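Slack-first grasping

Slack-first grasping is a method for teaching two-armed robots to handle ribbon, tape and other narrow strips of cloth. It was developed at the Skarkano laboratory in Hultusmont and is most often tested on bow tying and gift wrapping tasks.

In the method, one gripper takes the strip near a free end and lifts it before the second arm moves. The learned controller then estimates how much loose material lies between the grip and the nearest fixed point.

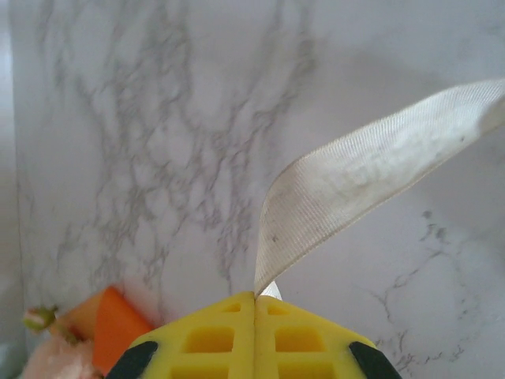
Earlier controllers pulled the strip tight right after the grasp, which often dragged the wrapped object along with it. Training uses 381 demonstrations recorded by people steering both arms, 14 of which are held back for checking.
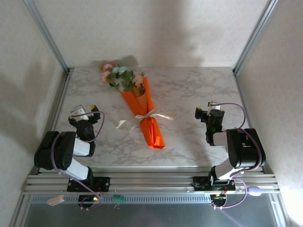
The standard test is known as the Lykkegaard task. It calls for a ribbon around a soft or uneven object, a harder case than a box because the object has no flat faces to brace against. A bouquet of artificial flowers in a cone of orange paper is one such object, with the ribbon around the middle of the cone and its tails loose on the table to either side. A trial ends when both tails have been gripped and raised, or after 28 seconds.

A later version, Parnlow, adds 1,000 simulated strips of varying stiffness to the training set. It does not cover knots, which are treated as a separate problem.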